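The bucket hat is back on the hook by the door, and I couldn't be happier about it. For years it was the hat you wore to weed the yard or nap through a ball game. Now it's turning up on trains, in coffee lines and at the kind of dinner where hats used to come off at the door (they still should, but you'll see people hesitate).

Part of the pleasure is how little there is to it. You've got a crown, a brim, and some stitching to keep the two on good terms. Makers like Olia and Ó Briain have spent the past few seasons playing with that short list, and the differences are bigger than you'd think. An Olia brim is cut wide and falls in a soft wave. Ó Briain goes stiffer and shorter, with row after row of stitching, and holds its line even in a gusty parking lot. I own one of each and I've stopped pretending I'll pick a favorite!

Color is where most people play it safe, and for once I'm on the side of safe. A black bucket hat goes with every coat you own. It also gives a small logo somewhere to shine, and small is the word. One neat mark on the front of the crown is plenty. 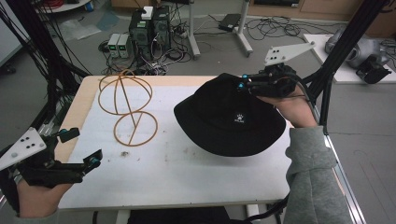
*Black, wide in the brim, with a little white paw print up front.*

The other half of owning one is keeping it in shape. Stuff a bucket hat in a tote for a weekend and the crown comes out looking like a dropped pie. Mine live on a shelf now, brim down, never more than 3 in a stack. If one does get crushed, hold it over a steaming kettle for 60 seconds, smooth the brim with your palms and leave it alone overnight. Cotton forgives nearly everything. Wool wants a lighter hand and a cooler spot to rest.

Travel is easier than it sounds. Turn the hat upside down in the suitcase, fill the crown with socks, and pack shirts snugly around the brim. I took my Olia to Brikuvov that way last February, seven days of slush and wind, and it came out of the bag ready for dinner.

If you're shopping, try the hat on with the coat you wear most and turn your head both ways. A high collar will shove a wide brim straight up in back. Istov has a two-inch brim that clears almost any collar, and it's the one I keep lending to friends. I'm still waiting to get it back from the last one.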